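Report of the Study Visit to the Clalow Mill and Bakery, Branon

Prepared for members of the Nartey Food Heritage Society

The Society's spring visit took place in March and was hosted by the management of the Clalow Mill and Bakery at Branon. Members assembled in the yard at 9.30 a.m. and were received in the former grain office, where tea was served and the safety rules of the site were read out. Hair nets and overshoes were issued before the party moved into the mill.

The mill stands on the east bank of the river and has been enlarged on two occasions. The older part retains its timber floors and a pair of stones, which are still dressed by hand and are used for wholemeal flour. White flour is produced on the roller floor in the later building. The miller explained how grain is cleaned, dampened and left to rest before it is ground, and drew attention to the difference in feel between flour taken from the stones and flour taken from the rollers. Members were invited to handle both. Questions were chiefly concerned with the supply of local wheat, of which the mill would buy more if the quality were steadier from one harvest to the next.

The party then crossed to the bakery, where the second shift was shaping dough for the afternoon ovens. The bakery makes four kinds of loaf, all from Clalow flour. On the morning of the visit the production sheet recorded 532 loaves. The head baker gave a clear account of the long overnight rise used for the wholemeal tin loaf, and of the adjustments made when the weather turns warm. It was noted that the cooling room is now too small for the work done there, and that racks have to be kept in the passage at busy times.

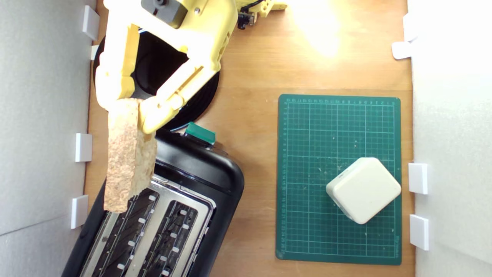 Keeping quality was the subject of the talk given after lunch. Bread begins to go stale as soon as it has cooled, and the change is caused mainly by the starch becoming firm, even where little moisture has been lost. Gentle heating reverses this for a time, and it is for this reason that a loaf past its best for sandwiches may still be very good toasted. The speaker observed that the ordinary household toaster, with its two slots side by side, has had a lasting influence on the trade, for a slice which will not go down into the slot is soon the cause of a complaint. The Clalow tin loaf is accordingly sliced to a single thickness, and the height of the tin was reduced when the present range was introduced. Members who buy their bread unsliced were advised to store it cut side down on a board, and to freeze whatever will not be eaten within two days.

The final part of the programme was a tasting of loaves made with Grovia, an older variety of wheat which the mill has grown on trial in a neighbouring field. The crumb was close and rather yellow, with a pleasant, nutty flavour. Opinion was divided on the crust, which several members found hard. The mill intends to continue the trial for a further season before deciding whether to offer the flour for sale.

The shop was open until 4 p.m. Access to the upper floors of the mill is by steep stairs only, and members who may find these difficult should inform the office before booking any later visit. The Society wishes to record its thanks to the management and staff at Branon. Copies of the miller's notes on flour storage may be obtained from the Society's office on request.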